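Planning the Purchase: Budgeting for a Two-Gripper Handling Cell
Unit 4 handout
Instructor: Kimie Takeda

Welcome back! Last unit was all kinematics, and this one is about money, floor space and lead times. I happen to think this is the most fun part of the course, because it's where your design turns into a list of things that somebody has to order, unpack and bolt down. Bring your Unit 3 task sheet to class. You'll be marking it up.

4.1 Start from the part

Most first drafts of an equipment plan begin with an arm. Somebody has seen a nice one, the catalog is open on the desk, and everything else gets squeezed in around it. Please start at the other end. Write down the parts the cell has to hold, and for each one put down:

- outside size, and whether it changes along the length
- weight, full and empty
- surface: smooth, textured, coated, easily marked
- where a finger may touch and where it may not
- what else is being held at the same moment

That last line matters more than students expect. If two parts are held at once, you are buying two grippers, two sets of fingers and probably two sets of spares, and the parts list almost doubles before you have picked a single model.

4.2 Fingers are their own budget line

A gripper price usually covers the body and one plain pair of fingers. Plan on changing those fingers at least once. Round parts want different contact than flat ones, and a part that tapers can creep along the finger when you squeeze it. Thin molded plastic is another case again — the ribs make it stiff in some directions and leave it quite happy to bend in others.

Magnus Shearer taught this unit before me and had a rule I still use: price the fingers separately, then price them a second time. The second set is the one you'll end up liking.
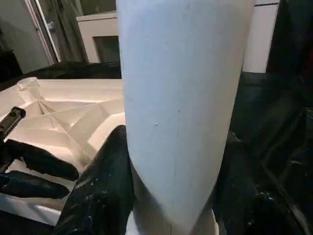 Figure 4.1. Gripper fingers on a tapered white cylinder, with a second gripper's fingers at a ribbed plastic piece.

Look at Figure 4.1 with your task sheet next to you and ask what each gripper would need on the order form. The cylinder narrows toward its base, so finger length and grip height go in the notes. The ribbed piece gets its own row, with its own contact points. Notice also how close together the two sets of fingers are working. Clearance between grippers costs nothing on paper and a great deal later, so sketch it early and at full size if you can. Also check the finger surfaces: there are pale specks scattered along the dark ones. Cleaning supplies and replacement fingertips are small lines, and they belong in the plan.

4.3 The four columns

Your plan for this course uses four columns. Keep them in this order so we can compare plans in class.

Buy once. Arms, gripper bodies, mounts, controller, table or frame.
Buy again. Fingers, pads, cables, filters, anything that wears.
Pay for time. Integration, programming, training, safety review.
Hold back. Your reserve.

Students love the first column and rush the third. Junpei Murakami visited last November with the real spreadsheet from his Tukden packing line, and the integration hours took up more of the page than the hardware did. He had allowed 47 hours for teaching the grip positions and used every one of them. Good planning! But he also told us his first draft had 12.

4.4 Worked problem: the Warnetti cell

Warnetti is our practice company for this unit. It wants a cell in which one gripper holds a cylinder while another handles a molded plastic piece. The two quotes are in your packet, one from Justero and one from Kudo.

The Justero quote lists both grippers, one pair of fingers each, and cables. Spare fingers are extra at $200 a pair. The Kudo quote is $642 higher, and it includes two spare pairs plus a wrist camera mount for each arm.

Work through it in pairs:

Step 1. Bring the quotes to the same contents. Add two spare pairs to Justero, $400 in all. The gap drops to $242.

Step 2. Decide whether you need the camera mounts. If you do, $242 is buying you two of them, or $121 each. Get a separate price before calling that good or bad.

Step 3. Write down what neither quote covers. There are at least five things. Freight is one, and I'm leaving the rest to you.

Step 4. Compare delivery dates with the date the floor space is free. A gripper that shows up early needs a shelf, and one that shows up late holds up everybody's training.

Last term Nuno Barros argued for Justero and Cameron Sutcliffe argued for Kudo, and both got full marks. What I grade is whether I can follow your numbers from the quote to the total without having to ask you anything.

4.5 Try it before you sign

Ask every supplier for a trial with your own parts. Send several of each, including a couple from the poor end of the batch — scuffed, slightly out of round, whatever you've got. Ask for the grip force settings in writing along with any video. A video of a good pick is lovely to watch, but the settings are what you'll need when you set up your own cell.

If a trial isn't possible, borrow or rent one gripper before you order two. Rental goes in the third column, and many suppliers will credit part of it toward a purchase. Ask! The worst they can say is no.

4.6 For next class

Bring a one-page plan for the Warnetti cell with all four columns filled in, a full-size clearance sketch of the two grippers, and three questions you would put to each supplier. Pencil is fine for the sketch. Reading is chapter 6, up to the section on service contracts, which we'll do together in Unit 5.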